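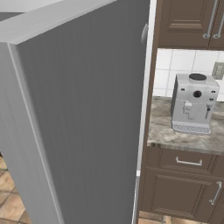
Kitchen cabinetry with a ribbed gray door standing open, shown as a computer rendering.

Open house at Kescombe: notes from our visit

Posted 23/05/2026

We have been looking at 55+ communities since April, and Kescombe was the third one on our list. It is a new neighborhood by Rerketti Homes, on former orchard land north of the county road. The plan is for 91 single-story houses and a clubhouse. When we went, 41 had been sold and most of those had people living in them.

The open house ran from ten to three. Parking is in a gravel lot behind the sales office, and you sign in at the front desk before you walk through the models. They ask for a phone number. We left it blank and it was not a problem.

There are 2 model homes open, the Lakatos and the Fisby. The sales office has floor plans for both, printed on large sheets you can take home.

The Lakatos is the smaller plan. It has two bedrooms at opposite ends of the house, with the kitchen and living area between them. We liked the entry, which has a real coat closet and a spot for a bench. The hallway is wide enough for a walker or a wheelchair. The main bath has a shower with no curb. The second bathroom has a standard tub, and you can swap it for a shower if you decide before the framing inspection.

The laundry is in the hall outside the main bedroom. There is no utility sink and the plan does not leave room for one. The garage is deep enough for our car with shelves at the back, but our neighbor's pickup would not fit.

The Fisby adds a den and a covered patio. The den has double doors and could be a guest room, though it has no closet. The living room ceiling is higher than in the Lakatos and the room felt louder with several groups in it. The patio faces west on the model lot. The sales agent told us the plan can be flipped on most lots but not turned, so pay attention to which side of the street you are on.

Both kitchens have an island with seating on one side. Cabinet fronts come in three finishes at the base price, and anything else is an upgrade. Drawers in the lower cabinets are also an upgrade. We would want those, so we asked for the price sheet. It was not available that day and they said they would mail it.

After the models we walked down to the clubhouse site. The slab is poured and the walls are partly up. An indoor pool, a card room and a small gym are planned. The sign at the fence says it will open next spring. Until then, residents have a mailroom and a meeting room in the sales building. The walking path is finished on the east side only. It is paved, with benches, and stops at the drainage pond.

The bus to town stops 700 feet from the entrance, and there is a sidewalk the whole way. We walked it. It is flat except for the last stretch by the road.

The monthly fee covers front yard mowing, snow removal, trash and the clubhouse. It does not cover roofs, back yards or exterior paint. Get the full list in writing, as the brochure only says "low-maintenance exterior."

Dogs are allowed, two per house. Fences are allowed behind the house only, and the style has to be approved.

We stayed a little under two hours. Coffee and cookies were set out in the garage of the Fisby. The next open house is at the end of the month at the same hours, and we plan to go back to look at the corner lots along the path.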